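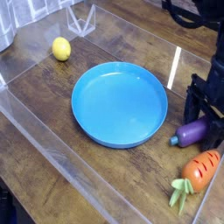 Play food: the questions I get asked most

Do you really keep it all out on the table?
Not all of it, no! I run the toy library in Grastville and I've learnt the hard way that a full crate tipped out in one go means ten minutes of throwing and then tears. A plate and a few bits of veg is plenty to start with. My usual opener is the blue plate with a lemon, an aubergine and a carrot, and I leave the plate empty so there's something to do straight away.

Where did the carrot come from?
I get this one every week (it's the leafy top, everybody loves the leafy top). It came in a mixed bag from the Clakholm toy swap, so I can't point you to a shop, sorry. The stripy orange ones do turn up second-hand if you keep looking.

Why is the aubergine's cap blue?
No idea! It's more of a teal, and I've grown fond of it. One little boy told me it was wearing a hat and now that's what we call it — the one with the hat.

What age is it for?
I lend the big pieces from 12 months and hold back anything small until three. If your child still puts everything in their mouth, tell me when you book and I'll swap bits out for you.

How do I clean it?
Warm soapy water and a cloth for the hard pieces, then leave them on a towel overnight. Please don't soak anything with fabric on it, just dab it. And keep the lot out of the dishwasher. I lost a very nice pear that way in July.

Can I borrow the plate on its own?
Yes, plates go out singly. Ask for box 488, they're all in there with the cups.

What if we lose a piece?
It happens, don't fret. Drop me a note and have a look under the car seats first. I don't charge for odd bits of veg, but I do ask for a replacement if a whole set goes missing.

Do you take donations?
Gladly, as long as they're clean and in one piece. Leave them at the Nimville branch or bring them along to a session. We're rather short of fruit at the moment, and I'd love some bananas.

Page last updated October 1, 2019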